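Trerkis

Kitchen handling set: data card and shopping list
Maintained by Ya-wen Pan and Ming-te Shek. Oct 26, 2019

3 shares | 2 comments

## What it's for

Plate and bowl handling with hand-held grippers, plus the budget for doing more of it. Read the money part first. Everyone does.

## What we handle

Domestic crockery on a black-and-white checked surface. Plain white, patterned, oval, round, and one large floral plate with a pink rose that Ming-te has grown fond of and wants kept off the breakables line. 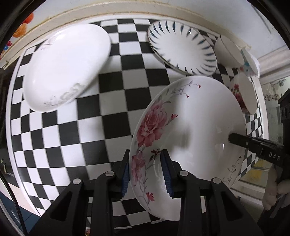

## What to budget for

- Grippers: 2 per station. Quotes are in from Brunham and Furkden. Furkden's is cheaper until you reach the page about delivery.
- Finger pads: order 100. They are consumables, whatever the finance form thinks.
- Crockery: 200 pieces, second-hand, mixed rims. Matching sets are dearer and teach you less.
- Checked mats: one per worktop and a spare.
- Breakage: nearly 70 pieces a year, by Li-hua Fu's estimate. She has met us.

Wide rims give the fingers more to hold, so buy some narrow ones too. Gloss matters as well: shiny glaze throws highlights, and matt stoneware should be on the order for contrast. 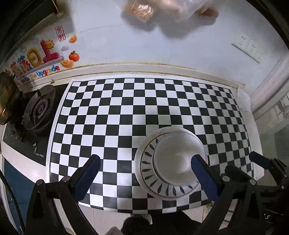

2 min read

## Still undecided

Whether to rent a second kitchen or wait for Leitão to finish theirs. Hoi-yan Au has the rent figures and a pained expression. Please send corrections to Ya-wen before the October order closes.

We use cookies to remember your settings. Accept | Manage

Recent items
- Cutlery set: data card
- Spare parts, who ordered what
- Furkden delivery terms, annotated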